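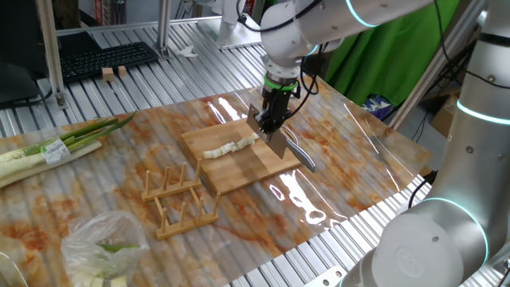

8/16/24

The Brinero travel clock finally came back from Heino Sakalauskas, and it keeps time. I bought it in April from a mixed box that had mostly costume jewellery in it, and paid 22 dollars for the lot. The jewellery went to my sister.

It's a folding alarm clock in a maroon leather case, the kind that props itself open like a small tent. Closed, it fits in a coat pocket. The dial is cream with gold numerals and the lume on the hands has gone dark brown, so I'm leaving that alone. There's a small Dondis stamp inside the lid. Dondis made the cases and bought in the movements, which is why you see the same case with three or four different names on the dial. Mine has a Brakurov movement with 2 jewels, nothing special, but solid.

When I got it the clock ran for six hours and stopped. I assumed a broken mainspring. Heino opened it and said the spring was fine but the oil had turned to something like varnish, and one of the pivots was dry. He cleaned it, oiled it and put in a new click spring for the alarm side. The old one had been bent back into shape at least once by someone with pliers.
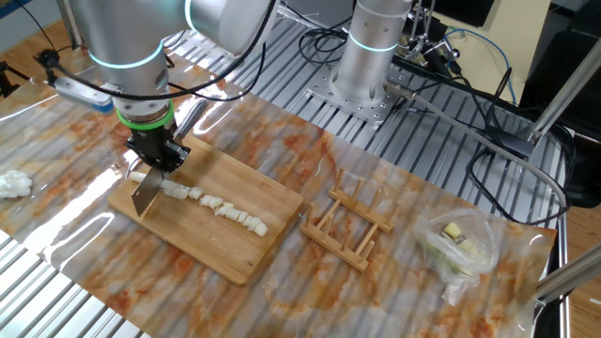 *Cleaver on the bamboo board.*

The case took me longer than the movement took him. The leather had dried out along the hinge and the colour had worn off the corners. I used a neutral cream, very little of it, left it overnight and did it again the next day. I didn't dye anything. Austra Kalniņš has a green one that was re-dyed before she got it, and the colour comes off on her fingers in summer.

A few things I look for now when buying these:

- Check that both winders turn. The alarm one is often seized and the seller won't mention it.
- Look at the slide rails on the sides of the case. If one is missing the clock won't stand up straight, and I've never found a spare.
- Smell it. Mould in the lining doesn't come out.

Prices are all over the place. I've seen a clean Brinero go for 100 dollars and a better one with its box sit unsold for months. The blue cases seem to be harder to find than the maroon or the green, although Gunārs Toom reckons that's only because people keep them.

It loses a couple of minutes a day, mostly at night. Heino offered to regulate it again but I'd sooner set it each morning when I wind it. The alarm is much louder than I expected – more of a rattle than a ring – and the dog leaves the room when it goes off.

Next is a square one with a cracked crystal that Vaida Krūmiņa is posting to me. She says the lining is good.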